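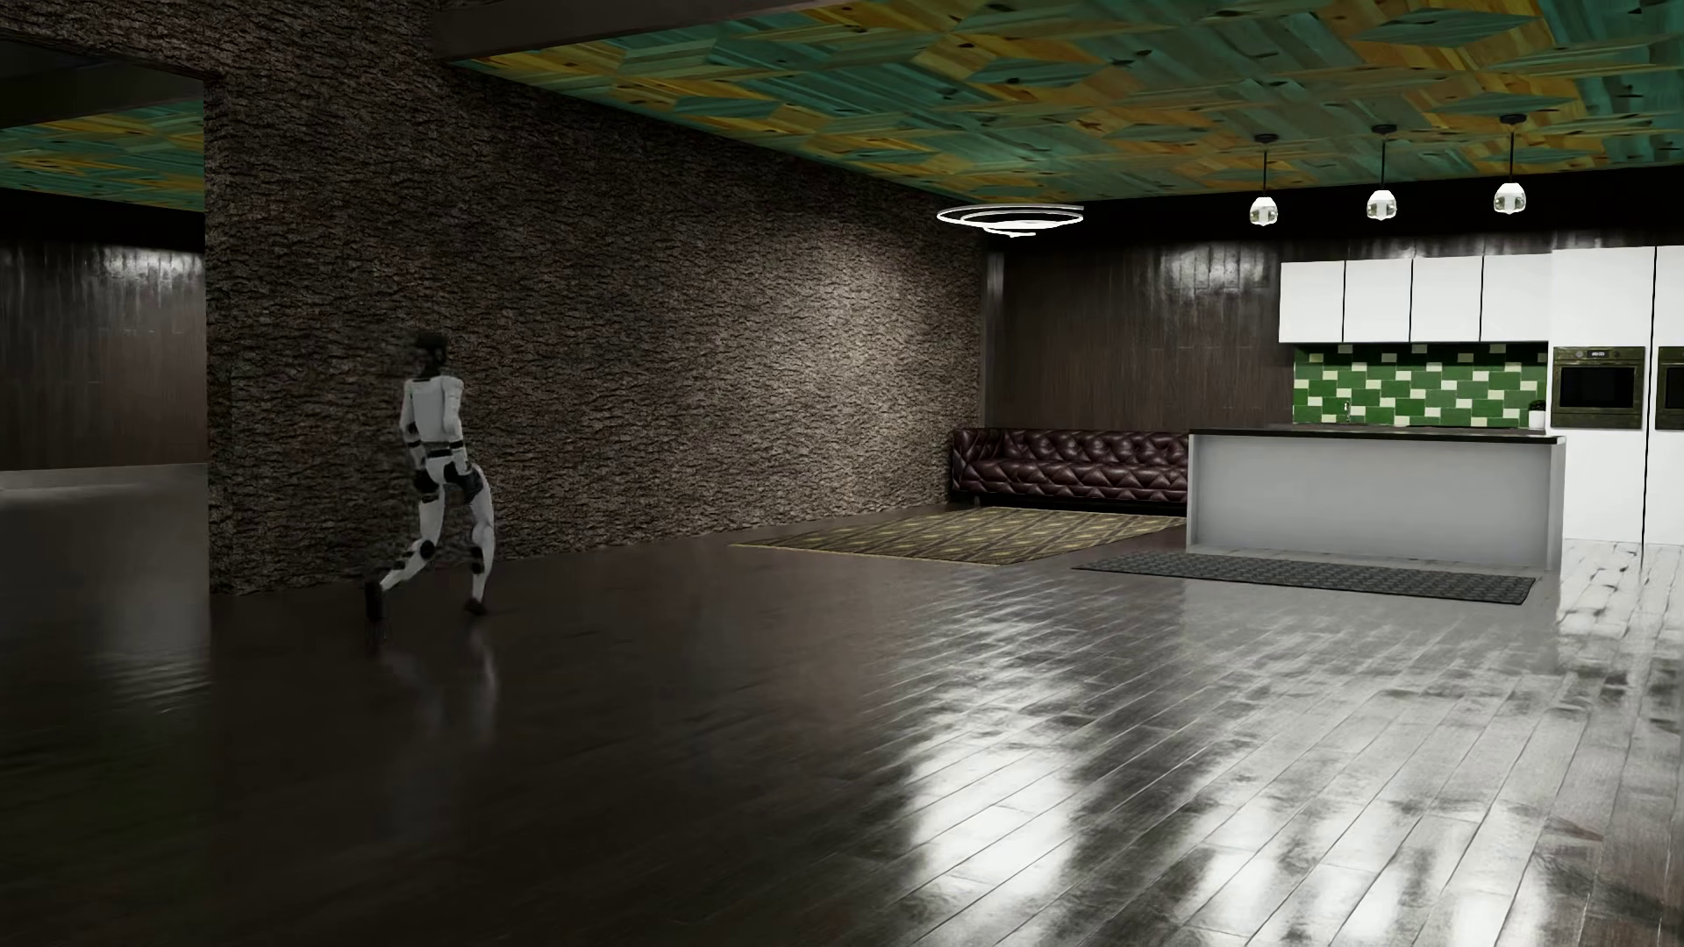 Walking Indoors: An Interview on Planning and Perception Software

2/10/21

The simulation group at Gadlow maintains the software with which its humanoid walking controller is developed and tested. Somtochukwu Akpan leads the work on planning and perception. The interview was held by video call and has been edited for length.

Akpan joined the group when it had a walking controller and very little around it. "The robot could follow a velocity command on flat ground," Akpan said. "It had no notion of a room. My first task was to write the layer that decides where the feet should go, and then to find a fair way of testing it."

That layer is called Tustel. It takes a goal position and a map of the floor and returns a short sequence of footsteps, which the controller then tracks. The plan is revised every 800 milliseconds. Akpan described the interval as a compromise that is reviewed at each release. A shorter interval made the robot hesitate in open areas, as small changes in the map produced small changes in the plan.

"We went through a period in which the planner kept changing its mind about which foot should lead," Akpan said. "Each plan was valid by itself. Taken together they were a poor way to cross a room. We now charge a cost for departing from the previous plan, and the walking is much steadier."

Testing takes place in Moschos, the group's rendered home environment. Its main room joins a kitchen and a sitting area under a patterned ceiling, with a rough stone-like wall on one side and a glossy dark plank floor. Akpan said that the floor matters more to the perception work than any other surface.

"A polished floor gives back the lights and the cabinets," Akpan said. "A depth estimate based on camera images may place a hole where there is only a reflection. If the planner believes it, the robot walks around nothing. We wanted that problem in front of us every day – it is easy to write software that works on matte gray tiles." 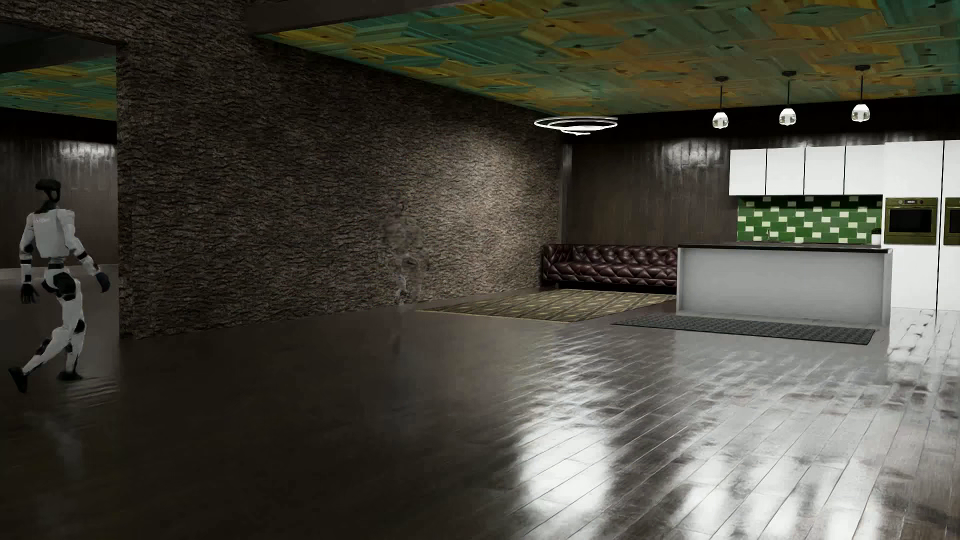

The humanoid walking in the Moschos main room, with a semi-transparent figure in front of the textured wall.

The current test suite contains 3518 walking trials, each with a fixed starting pose and goal. A full run takes nearly 48 hours on the group's own machines. A smaller set of 90 trials is run whenever a developer proposes a change to the planner. Akpan was asked whether the smaller set is sufficient.

"It is sufficient to catch carelessness," Akpan replied. "It does not catch the slow kind of error, in which the step length drifts over several weeks of changes. For that we read the results of the full run, and we read them together."

Results are collected in Fadell, a logging and replay tool written within the group. It stores the footstep plan, the estimated map and the joint commands on a common clock, so that a developer can stop at any step and see what the planner had been told. Akpan considers it the most useful software the group has produced, although it received the least attention when it was proposed.

"Before Fadell, an argument about a fall could last an afternoon," Akpan said. "The perception side blamed the controller and the controller side blamed the map. Now we open the replay and look at the time stamps."

Work planned for the rest of October concerns rugs and floor mats. The planner treats them at present as ordinary floor. Akpan would like the map to carry a separate label for soft coverings, with a lower limit on foot speed at the edges. The change affects the map format and will require updates to both Tustel and Fadell.

Asked what advice should be given to engineers entering the field, Akpan recommended learning the tools of the neighboring team. "A planning engineer should be able to read a perception log," Akpan said. "I could not when I started, and it cost me most of a year."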